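Dunano Community Forum
Search this forum Advanced search Go
Posted in April by skandum_controls

Stapler cell: specular surfaces and the grasp planner

Our group at Skandum requests comment on a perception problem in a bimanual cell. The task is the handling of staplers and blocks of staples on a veined, polished marble top. The segmentation model reports edges along the white veins, and the planner then accepts grasp candidates on bare stone. Of 530 logged candidates, 192 were placed on a vein or a reflection. We currently filter by depth before scoring. The wrist view at close range is the difficult one, with both fingers on either side of an open stapler arm.
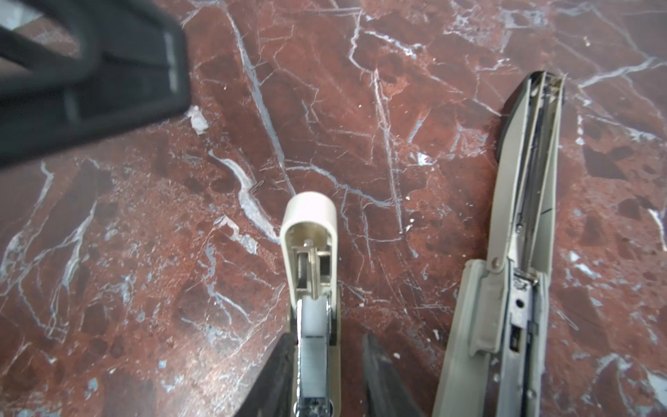

Reply 1 -- borka_perception

The depth filter is, in our opinion, the wrong place to begin. Chrome staple channels return poor depth, and a filter strict enough to reject the veins will also reject the channel. We recommend that the original poster capture the bare surface once, register it to the fixed camera, and subtract it before segmentation. Please also state whether the two arms share one planning scene.

Reply 2 -- skandum_controls

They do. Both arms are planned in a single scene at 4 Hz, and the white bowl is entered as a collision object with an open top. One arm may have its fingers in the bowl while the other works close beside it.

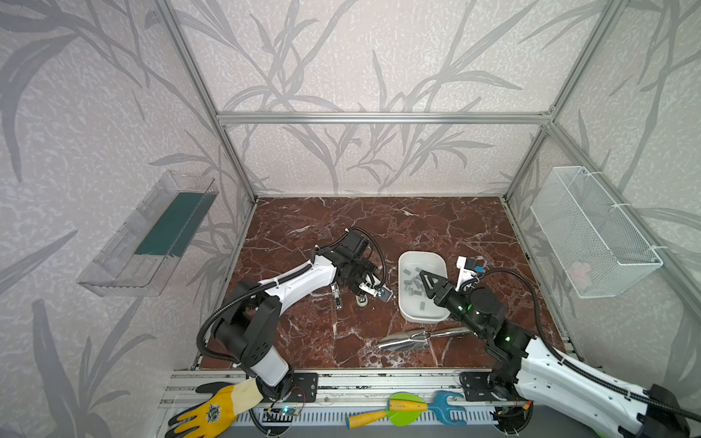
The bowl is modeled with a fixed pose. If it is pushed, the planner is not informed until the next full scan.

Reply 3 -- Lụa Hồ

I must disagree with Reply 1. A background capture is valid only while the lighting is constant, and a polished top will defeat it each time an arm casts a new reflection. The Hoàng tracker offers a better course: fit known object models first, and treat everything left over as surface. The gray blocks are simple bars and should fit well, even at mixed angles.

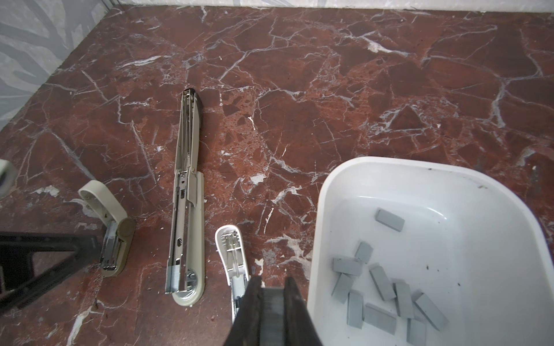 Wrist view: staplers on the marble, staple blocks in the white tub.

Reply 4 -- borka_perception

Model fitting assumes that the shape is known. A stapler is a hinged object, and one that has been opened does not match its closed model. The tracker would require a joint angle for each unit. I maintain that subtraction is less costly, although I accept the point concerning reflections.

Reply 5 -- skandum_controls

We have now run the hinge angle as a free variable for the long-arm stapler only. Fitting takes 267 ms per view, which is acceptable for planning but too slow for servo control.
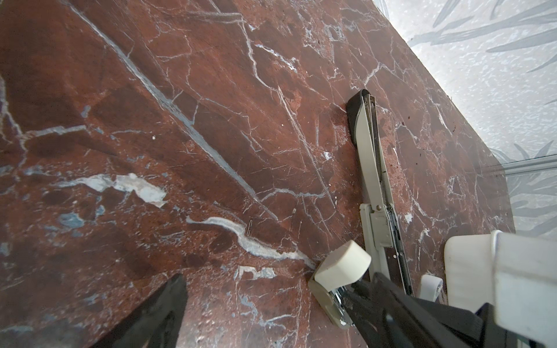
The remaining error is at the near end, where a finger may cover part of the base and the fit drifts along the length of the channel. We intend to mask the fingers using the joint state before fitting. The veins no longer produce candidates on this object. They still do on the others.

Reply 6 -- Lụa Hồ

Please mask the gripper housing as well as the fingers -- it is pale and is easily merged with the stapler base. I would also ask that the fit residuals be posted by joint angle.

Last updated: April, 4:30 p.m.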